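土曜 午前　糊の試験ノート(貼箱用)

先週からの続き。Pimadixの水性糊が冬場に比べて早く皮張りするので、希釈の割合を見直す。気温の記録は壁の表に書いてあるのでここには写さない。

朝いちばんに糊を量った。原液243 gに水を20 g。前回は30 g入れて緩くなりすぎ、角の折り返しで紙が泳いだ。今回のほうが刷毛の引きは重いが、端まで塗ってもまだ動かせる。塗ってから5分置いて貼ると位置が決まりやすい。すぐ貼ると紙が伸びている途中なので、後で皺が出る。

紙はCultemixの薄口とĐặngの厚口を使った。薄口は目が縦、厚口は横に取れていたので、厚口だけ裁ち直した。包装の表示と目の向きが合っていない。発注のときに確認すること。

薄口：皺なし。角の重なりが少し透ける。裏打ちするか、芯のボール紙を白にするか迷う。
厚口：平は問題なし。稜線で表面が割れた。折る前にへらで筋を入れたものは割れが目立たない。筋の深さは手加減なので、次は当て定規を決めてから入れる。

絵柄のある紙は、稜線のどこで絵が切れるかも先に見ておく。ゴッホの「星月夜」のように渦の筆致が全面に回る絵だと、多少のずれは紛れる。気になるのは糸杉と星のほうで、黒い大きな形や黄色い丸が角に来ると、ずれがすぐ目につく。無地の見本だけで判断しないこと。

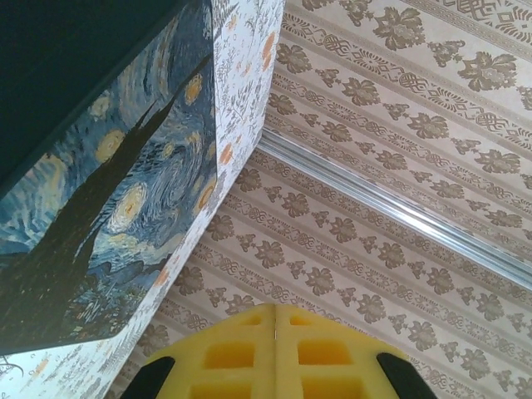 プレスと乾燥

貼り終えたものは板に挟んで重しをかけた。Skesusの小型プレスは締めすぎると芯の目が表に出るので、今日は使っていない。重しだけだと中央が甘くなる。板を厚いほうに替えたら多少ましになった。

昼過ぎに一度開けて、挟んである新聞用紙を交換。厚口のほうが湿りが残っていた。蓋の反りは内側に少し。内貼りをすれば戻る程度と見ているが、内貼りの紙が薄口だと引きが足りないかもしれない。厚口の蓋に薄口の内貼り、という組み合わせは別に一つ作って比べる。

道具のこと。豚毛の刷毛は毛が抜けて面に残る。抜けた毛はピンセットで取ったが、跡が筋になった。平刷毛の新しいほうを糊専用にして、古いほうは水引きに回す。へらは先が欠けているので研ぐか替える。

次回
・糊の水20 gのまま、置き時間だけ変えて厚口を貼る
・筋入れ用の当て定規を作る
・内貼りの組み合わせを比べる
・Đặngの紙の目の表示を問い合わせる
・余った糊は蓋の内側を拭いてから閉める(今朝は縁が固まって開かなかった)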